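Gredden signs up for five new Shabalala kitchens, and I get to be the one to tell you
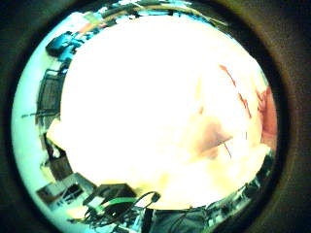 A hand up close beside a bright, pale shape.

March 2021 – I'm Mohit Khurana, and I look after new sites at Shabalala, the grilled chicken and flatbread people. I've been itching to share this one for ages, so please forgive me if I rattle on a bit.

We've signed an agreement with Nattawut Thongdee to open 5 franchised restaurants in and near Gredden. The first will be on the old tram yard, next door to the cinema, and it's due to open its doors in August (fingers crossed, the extraction ducting is the thing I'm watching). The other four will follow as Nattawut finds the right corners for them. He's fussy about corners, and having walked up and down half the town with him I'm glad he is.

If you live in Gredden you may know Nattawut already. He ran the noodle counter in the covered market for years before he sold it, and people still stop him in the street to ask for the peanut sauce. He came to us after eating at our harbour branch with his daughters, and he'd sent me a long email before I'd even got to my desk the next morning.

"I wanted something I could cook in, not just something I could own," Nattawut told me. "The first week of training they had me on the flatbreads and my wrists ached for days. I loved it. I want my managers to start in the same place."

The tram yard restaurant will have 90 seats indoors, a long takeaway hatch facing the bus stops and a proper terrace for when the weather behaves. Drilex are doing the fit-out, as they did at our last 2 openings, and they've managed to keep the old brick arches – I did beg. Gestatis will run the ordering and the loyalty app, so regulars can bring their points with them from our other branches.

The menu will be the one you know: the half chicken, the lemon potatoes, the charred cabbage that outsells everything we expected it to lose to. Nattawut also gets a small board of his own to change as he likes. I've tried an early version of his tamarind wings and ate far more of them than was polite at a business meeting!

We'll be hiring for the kitchen and the front of house well before opening, and you don't need any restaurant experience to apply. Training is paid from the first morning. We're also giving away 1,000 free flatbreads in opening week, first come, first served, one per person (and yes, that includes my own family, who have asked).

If you'd like to talk to me or Nattawut, or have a nose round the tram yard while the builders are in, get in touch through the press page on the Shabalala website. I answer those messages myself, usually with a cup of tea in hand.

Ends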